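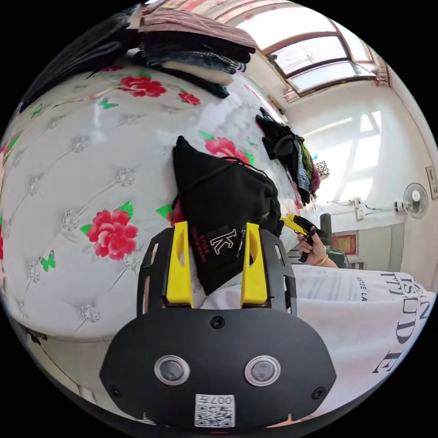
Delyth Beddoe wanted to know whether drawstring pouches are worth bothering with at all, or whether they just turn into one more thing to put away. Fair question. She had read last year's packing page and said it was all suitcases and no small bags.

This year's notes come from one afternoon of sorting the spare bedroom at Parry, the house we let to family and friends when we are not in it ourselves. Captions and notes are by Mali Bellis.

PARRY: THE BEDROOM SORT-OUT

Page updated 11/02/2025

Black drawstring pouch with a white letter K on it, held up in front of the bed. Folded clothes at the top of the quilt, pink-and-white check uppermost.

Notes to go with the gallery

The pouch. My answer to Delyth is yes, with conditions. A soft pouch is good for things that have no shape of their own: tights, swimming things, a spare scarf, chargers. It is no good for anything you have ironed. I keep the ones that come free with shoes and bags and throw out any with a broken cord. If a cord has only slipped back inside the channel, a safety pin through the end will bring it round again in a minute or two.

The cord. Pull it until the neck closes and then stop. If you tie a knot in it you will be picking at it with your nails at the other end. A loose bow is enough for a drawer.

The pile. Fold everything to the same width before you start stacking. I use the width of a hardback book and fold to that. Dark things go together because I can never tell navy from black under the bedroom bulb, and I would sooner check them by the window in one go. Checks and patterns can go anywhere.

The quilt. White ground, red peonies, green leaves and green butterflies, stitched in diamonds with little shiny buttons. I like it very much but it needs some care as a work surface. Zips catch on the buttons. So do knitted cuffs and anything lacy. Put an old sheet down first if you are sorting jumpers. For cotton and trousers I don't bother.

Washing it. Ours goes to the launderette in Wudness, where they have a 15 kilo machine. It does not fit the one at home, and I have stopped trying. Cool wash, low spin, and dry it flat if you have the space. We hang it over two lines in the garden with the flowers facing down so that the sun does not get at the red.

Labels. Delyth puts a luggage tag on each pouch with the contents written in pencil. I tried it for a while and gave up, but she can find a sewing kit in the dark and I cannot. The tags come from the stationer's in Dolden and a box costs 65p if you don't mind the brown ones.

Where it all went

Folded tops: second drawer of the chest on the landing.

Dark trousers and skirts: hangers at the left-hand end of the wardrobe.

Pouches: in the Nudel basket on the wardrobe shelf, cords to the front.

Things that no longer fit anyone: one bag by the front door, to go to the shop in Dolden on the next run. Please don't add shoes to it as they have stopped taking them.

Odd socks: the tin. It is full again.

For people staying in September

The top drawer and the right-hand half of the wardrobe will be clear for you. Spare blankets are under the bed in a zipped bag. If you are cold, take a blanket before you start moving the heater, as the socket on that wall is loose and is waiting to be looked at. Please fold the quilt back at night and don't sit on it in jeans with studs.

If you have left something behind at Parry in the past year, send Mali a note saying what it is and what colour. There is a grey cardigan with a torn pocket and a child's sun hat still to be claimed. Postage is yours to pay, or it can wait until you are next down.

The kitchen cupboards will have their own page once the shelves are back up.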